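# About Urell

Urell sets up and maintains robot arms for small plants and training rooms. We work out of a single shop in Lerkby and employ 14 people.

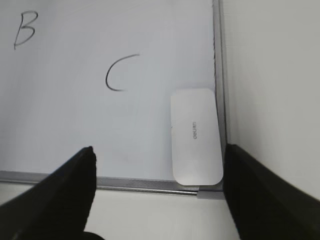 Most of our work is in places where one arm handles a repetitive task and the people nearby keep doing everything else. Board cleaning, tray loading and parts sorting make up the bulk of it. A typical installation is 2 arms on one controller, running our Serken software.

Before an arm goes in, we log each manual task for 20 shifts. At the Quinlan plant the log came to 1760 separate reaches, wipes and lifts per shift. The arms took over the wiping and part of the lifting. Operators kept inspection, changeovers and all fault handling, and their job sheets were rewritten to match.

Training is included in every contract. Operators learn to stop, clear and restart the arm, and to teach it a new position by hand. They can also reject a routine — the Serken log records the rejection and our technicians revise it on site.

Service requests are answered from the Lerkby shop starting at 7 a.m. Spare fingers and pads are kept in stock.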